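What Happens to the Bread? A Term Project on Leftovers in Dalcombe

Last updated: 2024-09-20

When our class was asked to choose something from everyday life and look at it closely for a whole term, I thought of bread almost right away. My grandmother never threw out a crust in her life, and I grew up on her bread pudding, so I suppose I came to the subject already on the side of the crust. What I wanted to know was how much bread gets thrown away in an ordinary town like ours, and what people do with it when they'd like to save it.

I asked 25 households in Dalcombe to keep a bread diary for 2 weeks. Each family got a sheet to stick on the fridge, with a column for what they bought, one for what they ate, and one for what was left at the end of the day. Some of the sheets came back with jam on them, which I took as a good sign - they were clearly being used at breakfast! By the end, the families had written down 872 slices and rolls as thrown out or fed to the birds.

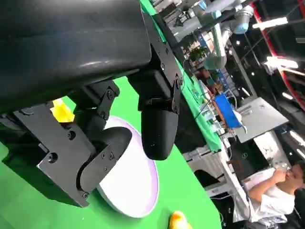
White plate on a green tabletop.

The part I enjoyed most was the talking. Almost everybody had a reason ready, and the same ones kept coming back: the loaf was too big, the end had gone hard, the children had asked for toast and then changed their minds. One family told me they bought up to 40 rolls for a birthday and were still finding them in the freezer in September. I ate one of those rolls while we talked, toasted with butter, and it was perfectly good.

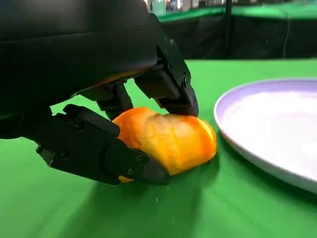
Reading time: 2 minutes

Rolls turned out to be a chapter of their own. They go stale faster than a sliced loaf, and people seem less willing to save half of one. The Hondow bakery on our main street sells its day-old rolls in a paper bag at a lower price, and they are usually gone before lunch. The Damik café buys them too, for soup croutons, and was kind enough to let me copy out the recipe, which is in my appendix along with the diary sheets.

If I did this again I would weigh the bread. A slice from one loaf can be twice as thick as a slice from another, and my teacher was right to point that out when I showed her the first draft. I would also ask more people who live alone - the Lương grocery has started selling half loaves, and I would love to know who is buying them.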